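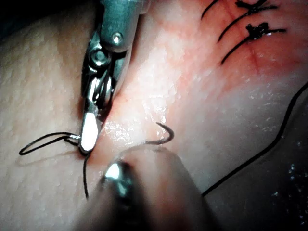 O kit de treino de sutura robótica da Narkach chegou cá a casa num domingo, o que já diz alguma coisa sobre a transportadora e nada sobre o kit. Passei as semanas seguintes a dar pontos em tecido com pinças que custam mais do que o meu carro (comparação injusta, o meu carro custa pouco). O pacote chama-se Clelov e vende-se como serviço: alugam-nos o acesso à consola, os instrumentos, o material para coser e uma coisa chamada "percurso guiado", a que já lá vou. O meu primeiro momento de orgulho foram dois nós pretos, um por cima do outro, na linha da incisão. Estão despenteados, com as pontas abertas, mas são nós. A agulha curva a sair do tecido entre os dois instrumentos é a parte do trabalho em que ainda prendo a respiração, e a laçada de fio na ponta do porta-agulhas é a parte em que costumo dizer palavrões.

Convém explicar de onde venho. Não sou cirurgião. Escrevo sobre máquinas que se vendem a pessoas que não precisam delas, e às vezes a pessoas que precisam. O Clelov está algures entre as duas categorias. O público oficial são internos, centros de formação e "entusiastas qualificados", expressão que li três vezes no folheto e em que decidi incluir-me.

Primeiro o preço, porque é por aí que toda a gente pergunta. A mensalidade de acesso fica em 400 euros. A caução é de 2.000, devolvida no fim se os instrumentos regressarem a funcionar. O contrato tem uma cláusula sobre "desgaste razoável das maxilas" que reli com a atenção que normalmente reservo para as letras pequenas dos seguros. Continuo sem saber o que é razoável para uma maxila.

A montagem correu melhor do que esperava. O manual tem 218 páginas, das quais li com proveito umas poucas, e a calibração faz-se quase sozinha. Digo quase: à segunda tentativa o programa pediu-me para "confirmar a neutralidade do pulso" e eu confirmei, sem fazer ideia de que pulso se tratava. Era o do instrumento. O meu estava longe de neutro.

Quanto ao trabalho em si, o movimento é excelente. A mão mexe, a ponta mexe, e a escala pode reduzir-se até um espirro se transformar numa vibração decente. O que falta é o tato. Puxa-se o fio e não se sente nada; aprende-se a ver a tensão em vez de a sentir, e até lá arranca-se muita coisa. A Zavholm, que tem um produto concorrente mais caro, promete retorno de força nos comandos. Experimentei-o em fevereiro, numa feira, durante o tempo que a fila permitiu, e pareceu-me um comando de consola a vibrar com convicção. Não chega para eu pagar a diferença.

O que me conquistou no Clelov foi a pinça. Abre e fecha sem folga que eu note, e a face interior serrilhada segura o fio com uma teimosia que já vi em poucos eletrodomésticos.

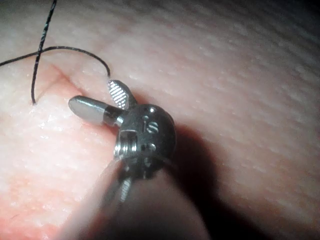

Pinça aberta sobre a almofada de treino, com o fio cruzado ali ao lado.

Agora o percurso guiado. São 5 módulos, narrados por uma voz sintética a que a marca chamou Dai. A Dai elogia. Elogia tudo. Deixei cair a agulha e ela disse-me que "cada gesto é informação". Perdi a ponta do fio atrás do outro instrumento e ela achou que eu estava a explorar o espaço. Há um botão para a calar, dentro de um submenu, e demorei roughly nada a usá-lo depois de o encontrar – encontrá-lo é que levou uma tarde.

Outras queixas, por ordem de irritação. O fio de substituição só se compra à Narkach. O pedal faz um estalido que a minha vizinha de baixo já identificou. E o relatório de fim de sessão dá uma nota à "elegância", sem dizer como a calcula. A minha nunca passou de medíocre.

Recomendo? A um centro de formação, sim, sem grande hesitação, desde que alguém negoceie o preço do fio. A um particular, só se tiver um motivo melhor do que o meu. Renovei por mais um mês. Quero ver se a elegância sobe.

Última atualização: fevereiro

Início | Análises | Arquivo | Sobre | Contacto

Contacto por formulário · © Todos os direitos reservados · Voltar ao topo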